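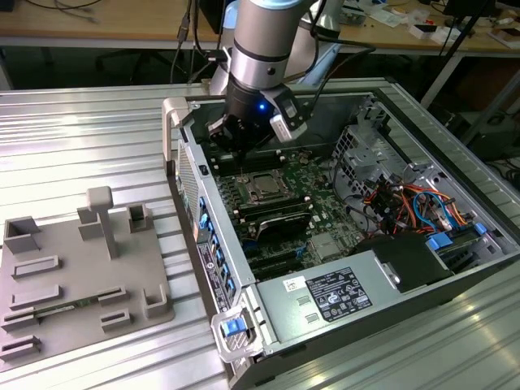

Aufarbeitung gebrauchter Arbeitsplatzrechner
Notizen zum Vortrag, Mutua Masanja, Werkstattleitung Brurkent

Folie 1: Begrüßung
Dank an die Gastgeber von Seppälä. Redezeit 40 Minuten, Fragen bitte am Schluss. Die Zahlen stammen aus dem Bestand, den Brurkent im September übernommen hat: 66 Geräte, ausschließlich Tower.

Folie 2: Arbeitsfolge am geöffneten Gehäuse
Das Gehäuse wird auf die Seite gelegt, das Seitenteil abgenommen. Netzteil, Laufwerkskäfig und Kabel bleiben zunächst an ihrem Platz. Speicherriegel werden entnommen und einzeln in Halterungen abgelegt – niemals gestapelt. Hinweis auf das Ablageschema von Joni Riihimäki (Handzettel liegt aus).

Folie 3: Prozessor und Sockel
Bei abgenommenem Kühler ist der Heatspreader zugänglich. Reste der Wärmeleitpaste sind vollständig zu entfernen, bevor der Halterahmen geöffnet wird. Den Hebel langsam führen, den Prozessor ausschließlich an den Kanten fassen. Kurze Pause für das Publikum.

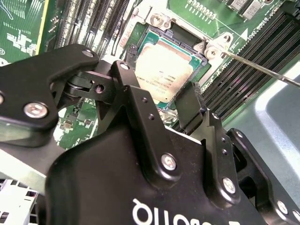 Folie 4: Prüfung und Dokumentation
Jede Baugruppe erhält einen Eintrag in Lelus. Geräte mit beschädigtem Sockel gehen in die Teileverwertung; im genannten Bestand betraf dies 3 Geräte. Auf die Frage nach den Kosten nur die Tabelle im Anhang nennen.

Folie 5: Ausblick
Für die nächste Lieferung sind 70 Geräte angekündigt. Die Abstimmung mit Fukby über die Abholung läuft. Überleitung zur Fragerunde.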